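Packing bottles into a box: tips from the Brundside trials

Sep 30, 2018

In June the Hallum workshop ran 2,844 packing attempts with a robot arm at Brundside, moving small water bottles from a tray to a storage box. The aim was to compare two ways of choosing the next space. One took whichever space was nearest. The other filled the back of the box first. Filling from the back cut the number of knocked bottles by 26 per cent. Most of what was learned works just as well by hand in a kitchen cupboard.

Fill the back row first. Reaching over a standing bottle is how most of them get tipped.

Lower bottles straight down. Coming in at a slant catches the rim of the box.

Hold by the cap end, so your fingers stay clear of the bottle next door.

Use a clear box if you can – it is easier to judge the gap from the side.

Keep the tray and box close together and don't move either one halfway through. In the trials, a shifted tray caused more misses than a poor grip did.

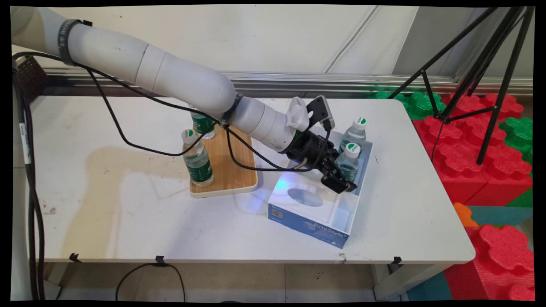 Two bottles in the box, two still on the tray.

Tie back loose leads before you start, and clip them to the table edge if it will take a clip. Wipe up drips as you go. Glass jars were not tested, so take the advice on gripping with some care if yours are heavy.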